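How robots are learning to help with the housekeeping

Sep 27, 2023
By Ditte Ravn

Skov is a hotel in the town of Wunness. It has 43 bedrooms, and every bed has to be made for the next guest. The hotel also folds 460 towels and cloths in a busy week. All of this is done by hand.

A company called Zorninlow wants to build a robot that can do some of this work. Before a robot can fold a cloth, it needs to be shown how. People do the job themselves, holding a tool with two fingers like the ones a robot would have – a gripper.

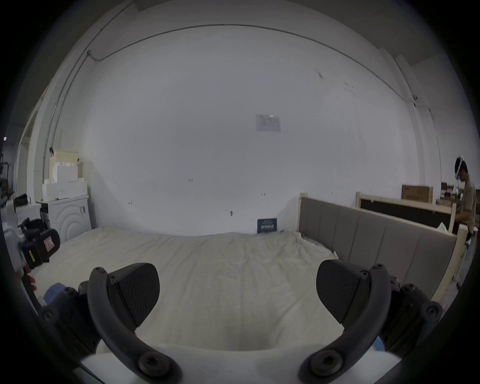 The gripper and a bed with a creased sheet.

Why is cloth hard for a robot? A cup keeps the same shape when you pick it up. A cloth does not. It bends, bunches up and hides its own corners. You can feel for a corner with your fingertips, but a robot has to work out where it is.

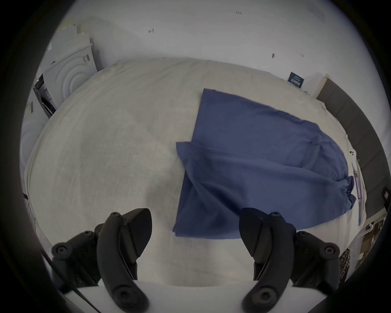 A navy blue cloth on the bed, partly folded.

The person with the gripper closes its fingers on the cloth, moves it and lets go. Then they do it again. Zorninlow has collected 555 turns like this so far, and a computer looks for patterns in them.
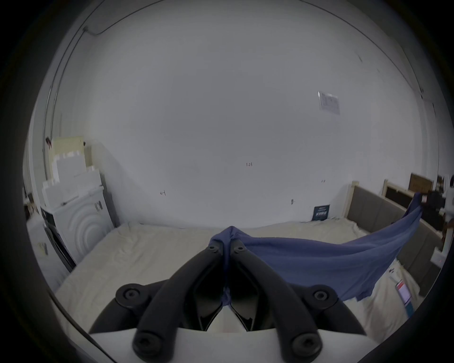 Page last changed: November

Wiroj Kaewmanee has worked in hotel laundries for years. Now he spends 2 days a week showing how folding is done. "I had to slow down and think about my hands," he says. "It is still folding, but I get less of it finished."

Will robots take people's jobs? Some tasks may go to machines, and some workers worry about that. Others would be glad to bend and lift less. At Skov the staff have asked to be told early about any change, and to be trained for new work such as looking after the machines.

For now, the beds at Skov are still made by people.

More to read
Who sorts the post?
A day at the Porna bread factory
What is a sensor?
Jobs that did not exist when your gran was young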